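Diário — janeiro

Acordei antes das sete com o barulho da chuva na calha. Fiz café, comi o resto do pão de milho e fiquei à mesa da cozinha a ler as folhas do condomínio. A conta do aquecimento subiu outra vez: 316 só neste mês. Guardei o papel na gaveta com os outros e resolvi tratar disso depois do almoço.

A manhã foi para o armário do corredor. Há anos que tudo o que não tem lugar vai parar ali. Tirei primeiro os cabos, depois os parafusos, depois as peças que sobraram da estante Wiltetti. Parafusos numa caixa, buchas noutra, o que não sei identificar numa terceira. Pus etiquetas só em duas. A terceira fica como está até eu ter paciência.
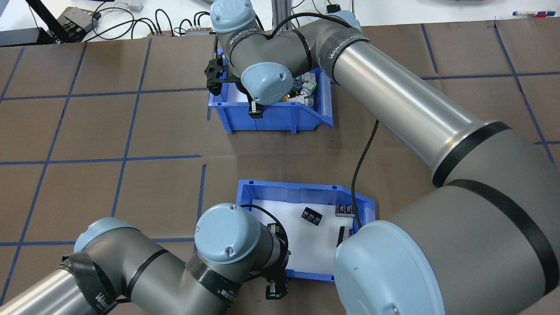 Almoço

Sopa de feijão com couve, a mesma de ontem. Ficou melhor com um fio de vinagre. Levei a panela para a varanda para arrefecer e o gato do vizinho passou pelo muro sem olhar.

Depois liguei para a administração. Atenderam à terceira tentativa. Disseram que o aumento vem da troca da caldeira e que o total da obra, 2355, vai ser dividido por 8 meses. Perguntei porque não veio isso escrito na carta. Vão mandar outra carta. Anotei a hora da chamada, 14h20, na parte de trás da folha.

Tarde

Saí às três para ir à Sakis buscar tinta. Queria o mesmo branco do quarto, mas a lata antiga já não tem rótulo e tive de escolher pela amostra. Trouxe também um rolo pequeno e fita para os rodapés. A última vez que pintei sem fita passei dois dias a raspar o chão.

Comecei pela parede da janela. Marquei o contorno, colei a fita com a espátula e deixei as pontas dobradas para puxar mais facilmente no fim. A parede tem uma mancha antiga de humidade no canto de baixo — vou precisar de duas demãos, talvez três. O tecto fica para a primavera.

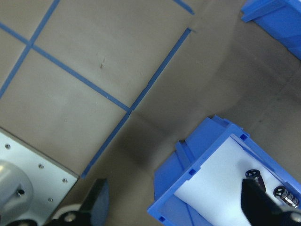 Fita azul em quadrícula. Na mesa, riscos e marcas de uso.

Às cinco e meia já não havia luz para pintar. Lavei o rolo, tapei a lata e abri a janela apesar do frio. Fui dormir a sesta que não tinha dormido e acordei com dor no ombro direito, o de sempre.

Noite

Jantei ovos mexidos e uma laranja. Li mais um capítulo do livro sobre a linha de comboio de Vukden, que fechou antes de 2000 e de que ainda sobra a estação. O autor gasta páginas demais com os horários, mas a parte da ponte é boa. Gostava de lá ir no verão, se o carro aguentar. O mapa do livro vem dobrado e rasgou-se um pouco na margem quando o abri.

Também remendei as calças cinzentas. A linha não é bem da mesma cor, mas fica por dentro e não se vê. Pus a agulha de volta na lata e continuei sem encontrar o dedal.

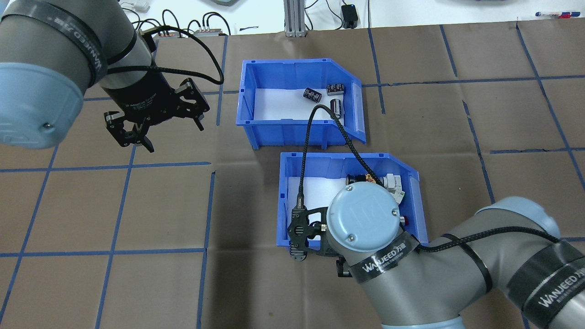
Duas caixas azuis abertas, fita azul-escura sobre papel castanho.

Coisas para amanhã: segunda demão na parede da janela; levar as garrafas ao vidrão; comprar arroz, sabão e pilhas; passar na oficina Chung e perguntar pelo pneu de trás, que perde ar desde o Natal; responder à carta do seguro.

A chuva parou perto das dez. O quarto cheira a tinta, por isso durmo no sofá da sala com a manta grossa.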